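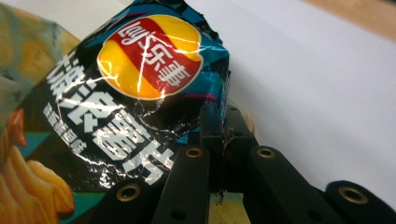
FOR IMMEDIATE RELEASE

Ploruvell to Collect Empty Snack Bags at 10 Drop-Off Points in Hatville

Chip bags, candy wrappers and other crinkly packaging can be handed in free of charge

HATVILLE, 8 April 2021 – Ploruvell, the Hatville household waste and reuse company, today opened a drop-off service for empty snack bags and similar flexible packaging. Residents can leave chip bags, pretzel bags, candy wrappers and cookie film at 10 collection points across the city. The service is free and does not require an account.

Snack bags are not accepted in the Hatville curbside recycling bins. Most are made of thin plastic film with a metal coating or a second layer bonded to it, and they have to be kept apart from bottles, tubs and cartons. Until now, residents who wanted to keep them out of the trash had to mail them to a recycler at their own cost.

The new service follows a trial in February, when Ploruvell placed two collection boxes in the front hall of its Mill Street depot. Visitors left 1,798 pieces of packaging over the course of the month. Chip bags made up the largest share, followed by single candy wrappers and the outer film from multipacks.

"We put the boxes out without much advertising and had to empty them more often than we had planned," said Ritva Huttunen, head of collections at Ploruvell. "People were already saving these bags at home. Several brought in a full shopping bag the first week."

What can be dropped off

The service covers packaging that held dry snacks or sweets and is made of film or foil-like plastic. Brand, size and country of origin do not matter. Hatville has a number of grocery stores that sell imported snacks, and bags printed in Chinese, Finnish, Spanish or any other language go in the same box as the rest.

Accepted items:

Potato chip, corn chip and tortilla chip bags
Pretzel, popcorn and nut bags
Cracker and cookie film, without the plastic tray
Candy bar wrappers and candy bags
Granola bar and cereal bar wrappers
Outer film from snack multipacks

Not accepted:

Pet food bags
Coffee bags with a valve or a wire tie
Frozen food bags
Drink pouches
Paper bags, including paper bags with a plastic window
Rigid tubes, cans and tubs
Packaging that held meat, fish or cheese

A simple test helps with items that are hard to place. If the empty package can be crushed in one hand and held food that did not need a refrigerator or freezer, it can probably go in the box. Staff at the Mill Street depot will look at anything residents are unsure of.

How to prepare the bags

Bags should be empty and free of loose crumbs. Shaking them out over the sink or the trash can is enough in most cases. Bags with an oily inside may be wiped with a dry paper towel. They should not be washed, as water trapped in the folds causes mold during storage.

Ploruvell asks residents to leave the bags as flat as they can. A bag that has been balled up can be opened again and smoothed by hand on a table. It does not need to be free of wrinkles. Bags should not be knotted, folded into small triangles, or stuffed one inside another. During the February trial, stuffed bags were the most common problem. Each one had to be pulled apart at the sorting table, and some turned out to contain napkins, toothpicks and, in a few cases, uneaten chips.

Stapled header cards, price stickers on cardboard and clip-on toys should be removed. Ordinary paper price stickers can stay on.

"If you eat chips once a week, keep a paper bag on a hook in the pantry and bring it in when it is full," Huttunen said. "There is no reason to make a special trip with three wrappers."

Where to find the boxes

The boxes are gray with a wide slot at the front and a white label that reads "Snack Bags Only." They have been placed at the following sites:

Ploruvell depot, Mill Street
Hatville Public Library, main entrance
Hatville Public Library, Eastside branch
Riverside Community Center
Northgate Laundry
Orchard Road Grocery
Hill Market
Hatville Swim Center, lobby
Station Hardware
Hatville Senior Center, side entrance

All sites may be used during their normal opening hours. The box at the Senior Center stands inside the side door, next to the coat racks, and can be reached by ramp. The two library boxes are inside the buildings, so bags cannot be left in the book return after hours.

Residents are asked not to leave bags on the floor or outside the building if a box is full. Film packaging is light and blows away easily. A phone number on each box reaches the depot, which will send a driver to empty it. Boxes will otherwise be emptied twice a week.

What happens to the bags

Material from all sites is taken to the Mill Street depot, where it is checked by hand and sorted into two groups. Foil-like and metal-coated film goes in one group. Clear or plain printed film goes in the other. Both groups are pressed into bales and stored under cover until there is enough for a truckload.

Odovis, a packaging sorter that already handles part of Ploruvell's carton collection, will pick up the bales and carry out a second check. The sorted film then goes to Honkanen, which will shred it and press it into thick boards. The boards are used for items such as garden edging, compost bin panels and low shelving for garages and sheds.

Boards made from mixed film are dark gray or nearly black, whatever colors the bags had to begin with. They are heavier than wood of the same size and can be sawn and drilled with ordinary tools. Ploruvell expects to have the first boards on show at the Mill Street depot later this year and plans to use some of them for its own storage shelves.

Packaging that does not pass the check will be put in the regular trash. Ploruvell will post the amount collected and the amount thrown out at the depot each month.

Boxes for schools and workplaces

Schools, offices and clubs in Hatville can ask for a smaller box for a break room or cafeteria. The smaller box is made of cardboard, ships flat and holds about 200 chip bags of the single-serving size if they are smoothed before they go in. It comes with a printed sheet showing which items are accepted, and the sheet can be taped to the wall above it.

Groups are expected to bring full boxes to one of the public sites or to the depot. Pickup can be arranged for sites that fill several boxes a month. There is no charge for the first box. Replacement boxes are sold at cost from the depot counter.

Groups that want to take part should name one person who will check the box now and then for cups, cans and fruit peel. Banana peels and half-full drink cups were found in one of the trial boxes, and the contents of that box could not be used.

Events

Organizers of outdoor events, sports days and fairs may borrow a collection stand with a lid. Stands should be reserved at the depot at least two weeks ahead. They must be returned empty, with the bags packed separately in clear sacks, which Ploruvell supplies with the stand.

Questions from residents

Ploruvell received a number of questions during the trial and has printed the answers on a leaflet available at all drop-off sites. Among the points covered:

Torn bags are accepted, including bags that have been cut open along the side.

Faded or old bags are accepted if they are clean and dry.

Unopened bags are not accepted. Snacks that are past their date should be emptied into the food scrap bin first.

Bags from outside Hatville are welcome in household amounts. Stores and distributors with larger quantities of unused or misprinted film should call the depot before bringing anything in.

No money or store credit is paid for the bags.

"The question we got most was whether the shiny inside was a problem," said Huttunen. "It is fine. We sort for it. What we need from people is that the bag is empty and that there is only one bag in the bag."

The service will run at all 10 sites through the end of the year. Ploruvell will then decide whether any of the boxes should be moved or made larger, depending on how much they are used. Comments on the sites can be left at the depot counter or written on the cards beside each box.

About Ploruvell

Ploruvell collects and sorts household materials in Hatville, including cartons, textiles, small appliances and flexible packaging. It runs a public depot on Mill Street with a drop-off yard and a counter for sacks, boxes and storage supplies.

Media contact

Ritva Huttunen
Head of Collections, Ploruvell
Mill Street, Hatville

Photographs of the collection boxes and copies of the resident leaflet are available from the depot on request.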